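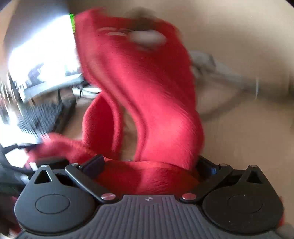 Red fabric on the folding table, August linen review.

Notice to Readers Regarding Household Textiles

Posted Aug 11, 2023

The purpose of this entry is to set out the procedure now in effect in this household for the sorting, folding and storage of blankets, throws and other soft goods. It replaces the entry posted in March, which should no longer be relied upon. Readers who printed the March entry are asked to discard it, as the section on shelf order contained an error that was kindly pointed out by Estíbaliz Prieto.

Background

The linen closet at this address measures 40 inches across and has four shelves. Until the spring of this year it was managed without any written rule. Items were placed wherever space could be found, and larger pieces were pushed to the back. When the closet was emptied for painting, the complete contents came to 59 pieces, a figure that included pillowcases without partners and a tablecloth belonging to my sister-in-law. The tablecloth has been returned.

Scope

The procedure applies to all blankets, throws, fleece and felt pieces, and uncut fabric kept for sewing. It does not apply to bath towels, which are stored separately in the hall cabinet and remain the responsibility of Dexter Alcantara, my husband. Requests concerning towels should be directed to him.

Sorting

All items are to be brought to the table before folding begins. Folding on the bed is no longer permitted in this household. The bed is too soft to give a straight edge, and work started there tends to be left there until evening. The table should be cleared and wiped first. Crumbs and thread ends cling to anything with a nap and are tiresome to remove afterward.

Items are sorted by thickness. Color was tried as a basis for sorting during the spring and was given up after two weeks – it produced handsome shelves on which nothing could be found. Red pieces are the one exception, and are kept together for washing purposes until they have been through enough cycles to be trusted with the rest.

Folding

Each piece is laid flat and smoothed outward from the middle with the palms. Large soft pieces seldom lie flat at the first attempt. They rise into loops, and the temptation is to press the loops down and fold over them. This should be avoided. The fabric should be lifted at the nearest corner, allowed to drop, and smoothed again.

Once flat, the piece is folded in half lengthwise, in half again, and then in thirds toward the person folding. The finished bundle should be no more than 20 inches wide, so that two will sit side by side on a shelf. Pieces that cannot be brought within this width are rolled and placed on the floor of the closet, standing upright.

Marisol Kowalczyk has written to recommend rolling for everything. Her letter was read with interest. Rolling was given a fair trial on the second shelf, where the rolls held their shape but would not stay in a stack, and I do not intend to adopt it above floor level. Readers with deep drawers may have better results.

Uncut fabric

Fabric intended for sewing is folded around a piece of cardboard and labeled with its length. At present this category amounts to almost 65 yards, a quantity that I acknowledge is in excess of current need. Most of it was purchased at the Mercado remnant counter over several winters. No further purchases will be made until the curtains for the back bedroom are finished, with the exception of lining, which is required for the curtains.

Shelf order

The corrected order, from the top, is as follows:

Top shelf: winter blankets and the guest quilt
Second shelf: throws in weekly use
Third shelf: fleece and felt
Bottom shelf: uncut fabric, labels facing out

The March entry had the second and third shelves reversed.

Cedar and moths

Cedar blocks are placed at both ends of each shelf and sanded lightly twice a year. Thabiso Xaba asked whether lavender sachets may be used instead. They may. I find the scent strong in a small closet, and one sachet left a mark on a pillowcase, so they are not used here.

Matters still open

The guest quilt has a split seam near the binding and has not been assigned a permanent place. It will be repaired before the first cold weather. The closet door continues to stick when the third shelf is full, and Roscoe Achterberg has offered to plane the lower edge on his next visit.

Comments on this entry are open and will be answered in the order received. Comments on the bath towels will be forwarded.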